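Hose and Tube Stock Working Group
Minutes of the meeting held 15 October 2026

Chair: Prasert Wongsuwan
Represented: Darko (stores), Mastora (assembly), Sturnari (purchasing)
Apologies: Shirazi

1. Previous minutes
Accepted with one correction. The quantity for bin 461 should read 3000 pieces on order, not 3000 received.

2. Curved hose segments
Stores reported that curved segments and short straight tube pieces are still being issued under one part number. Assembly asked for two numbers. Agreed: curved segments keep 1051, short tube pieces move to 2169. Bin labels to be changed before the next issue of parts.

The chair asked that the bench sheet say plainly how parts are to be laid out. Curved segments go flat on the white tabletop, away from the edges, with nothing stacked on them. 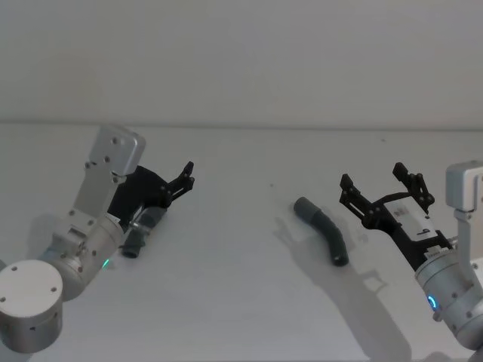 Assembly raised the matter of color. The purchase text says "gray" with no shade given, and the last two orders were not a match for each other. Sturnari will ask the supplier for a shade card. Shade has no effect on fit, so existing stock stays in use.

Storage was discussed briefly. Curved segments held in deep bins take a set over time and the bend opens out. Stores proposed shallow trays, one layer deep. Agreed, subject to shelf space — Darko to measure the two lower shelves and report back.

3. Handling at the bench
The draft bench sheet was read through. Changes agreed:
- Hold tubular parts by the ends when moving them between positions.
- Do not squeeze the middle of a curved part.
- Check both ends for burrs before fitting.
- Return unused parts to the tray, not to the shipping carton.

Mastora asked whether a twist limit was needed. No figure is available. The line stays out of the sheet until Shirazi can supply one.

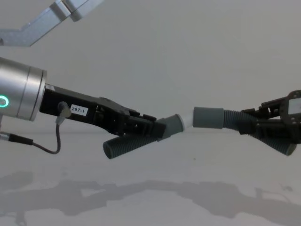 4. Actions
Darko: new labels for 1051 and 2169; shelf measurements.
Sturnari: shade card; revised wording for the purchase text.
Mastora: bench sheet, second draft.
Shirazi: twist limit, if one exists.

5. Other business
Cutting waste from bin 461 is to be weighed weekly and entered on the stores sheet. Next meeting to be called by the chair once the second draft is out.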